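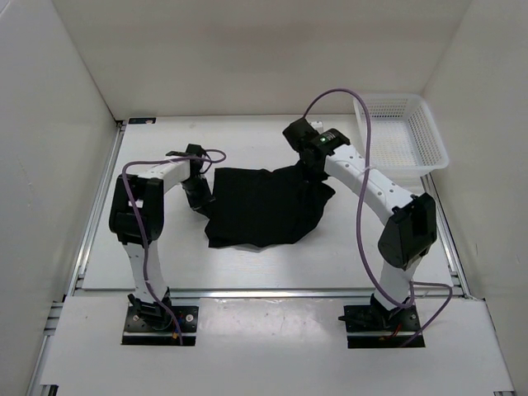 Ayane Sekiguchi wrote to us after the last round to say that she'd kept her diary going for two months past the end date, mostly out of habit, and that she now knew more about her gray cardigan than about some of her cousins. She asked if we would ever do it again.

We are! The Otusley Clothes Diary is looking for people who will write down what they wear, wash, mend, lend and give up on, starting in February and running through the end of July.

The first round had 63 diarists and we read every page. We learned that people keep a coat for the pockets. We learned that black T-shirts in one household can have a strict ranking, and that a shirt may drop from work to weekend to painting to rags in a single spring. One diarist wrote four pages about a zipper. Between them they logged 653 repairs, from proper darning to a hem held up with a stapler in an office bathroom, and we loved the stapler as much as the darning.

What you'd be doing

You keep a diary, on paper or on your computer, and write in it at least twice a week. An entry can be three lines long. Put down what you wore and anything that happened to it: a stain, a lost button, a compliment, a trip through the wrong wash cycle. If you buy something, tell us where it came from and what you hoped it would do for you. If something leaves the house, tell us where it went.

Once a month there's a phone call with one of us. It usually takes half an hour, longer if we get onto shoes. At the end you send us the diary, we copy it, and you get it back.

Drawings are welcome, and so are labels, receipts, loose threads and swatches taped to the page. Please don't mail us whole garments. (We had some lovely ones last time and the postage back was painful.)

Who we're hoping for

Anyone 18 or older who lives in Otusley or close enough to come to one Saturday gathering in the Ivero Building. You don't need to sew. You don't need to care about fashion, and you certainly don't need a big closet. Last time we had plenty of people with strong feelings about knitwear, and we'd do it all over again, but this time we would especially like to hear from:

People who wear a uniform or work clothes most days
People who dress somebody else, such as a child or a parent
Men over 60, who were hard to find in the first round
Anyone whose size has changed lately, for whatever reason
People who share clothes with a roommate, sister or partner
Anyone who does their wash at a laundromat

You can write in any language you like. We can read Greek, Spanish and Japanese ourselves and will get help with the rest. If writing is hard for you, you can speak your entries into a phone and we'll type them up.

What you get

Each diarist who finishes gets $400, half at the midpoint and half when the diary comes in. If you have to stop partway, you keep whatever has been paid. You'll also get a notebook, a small mending kit, and a seat at two evening classes at Buvine, the yarn and fabric shop on the corner across from the post office. One is on patching and the other is on sweaters, and both are for complete beginners.

What happens to the diaries

We're putting together a book and a small show for the upstairs room at the Tzanetos Library. Nothing of yours goes into either one without your say-so, page by page. You can be named, go by initials, or stay out of it altogether and still be paid in full. Other people in your diary get changed names no matter what, so feel free to be frank about your brother-in-law's sandals.

How to join

Write us a letter or an email and tell us about one thing you own and wear. It could be your favorite or the one you can't stand. A page is plenty. Add your name, the best way to reach you, the days that are good for a call, and any of the groups above that sound like you. There's no form and we won't be grading your spelling.

Letters can be left at the front desk of the library in the box marked CLOTHES DIARY. For email, use the contact page on this site and put "Diary" in the subject line. We need to hear from you by January 30, 2022, and we'll call everyone back the week after, including people we don't have room for this time — we keep a waiting list, and three of our best diarists last round came off it.

If you took part before, you're welcome to apply again. Tell us what became of the coat.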